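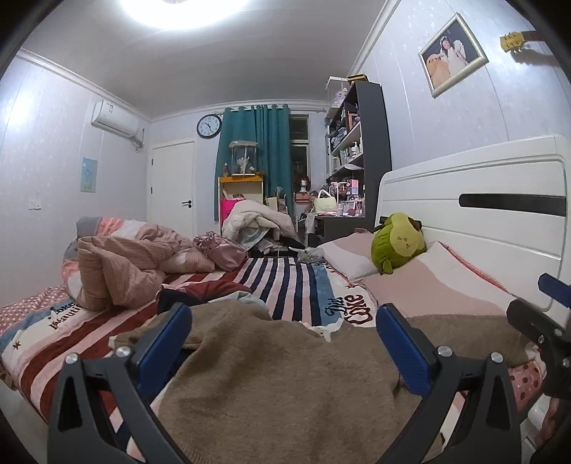 Themba Mofokeng

Textiles in the Home, Unit 2: Reading a Bed
Handout for the Fluvton group, revised March 18, 2020

Welcome back, everyone! Last time we did windows and floors, and I promised you something softer. So this unit is all about beds, my favourite subject in the whole course, and I hope by the end you'll be looking at your own with fresh eyes (and possibly pulling half of it on to the floor).

Why beds? Well, a bed collects cloth like nothing else in a house. Wardrobes hide things and drawers flatten them, but on a bed you get the lot, all at once, big and small, folded and crumpled. If you want to learn how fabrics behave, start there.

Start with the base layer

The sheet does most of the work and gets the least attention. Stripes are wonderful for beginners. Take the striped one in our example, red, white, navy and pale blue, with "Diet Coke" across it and "Love" and "Beautiful" in script over on the left. A striped sheet tells you straight away where the cloth is pulled and where it has gone slack, just by the way the bands bend. Lettering does the same job. Try it at home with anything printed and see how far a word drifts when you tug one corner!

Then look for a second pattern. There's pink with white polka dots hanging over the side of the same bed, and dots and stripes together are a lovely lesson in scale. Small regular dots go quiet at a distance. Wide bands shout. Put the two side by side and your eye goes to the bands first, nearly every time.

Surface and shine

Now the part I could talk about all afternoon. Satin, fluff and plush all treat light differently. A shiny pink satin bag throws the light back in bright patches, while a fuzzy brown blanket swallows most of it. Same room, same lamp, completely different result. For your sketchbooks I'd like one smooth thing and one fuzzy thing drawn next to each other, pencil only, no colour. Leave bare paper for the shine. For the fuzz, short strokes, and keep turning the pencil.

Dark cloth is harder. Dark red and navy lying close together can melt into one shape if you aren't careful, so find the edges before you shade anything.

Folds

A heaped quilt folds thickly, with rounded tops and deep valleys. A sheet folds thinly and creases. Please don't tidy the quilt before you draw it! The pink one on the left is perfect as it is, with the grey and pink striped pillow underneath for contrast. Magagula's booklet calls these "hill folds" and "paper folds", and I've borrowed the terms ever since I found my copy in January. You'll find them on page 154 of the long edition, with more on quilts at page 287.

Pillows and small things

Pillows give you the clean shapes, and a white rectangular one is a gift. It's plain enough to show off whatever is on top, in our case a green plush toy with a brown tuft and little stitched eyes. Notice how much brighter green looks on white than it would on the stripes. The pink and white pillow next to it has a red-trimmed edge, and a trim like that is a great help when you draw, as it gives you the outline for nothing.

To do before we meet at Pustden

One page of fabric notes from a bed you know well, unmade if possible. List each cloth by feel first and colour second.
The smooth and fuzzy drawing, as above.
Bring a scrap of something shiny. Ribbon is fine, lining is better.

The Prornholm sample box will be out on the side table, all 1,245 swatches of it, so come early if you'd like a rummage. Wash your hands first, please, and put the velvets back in the velvet tray.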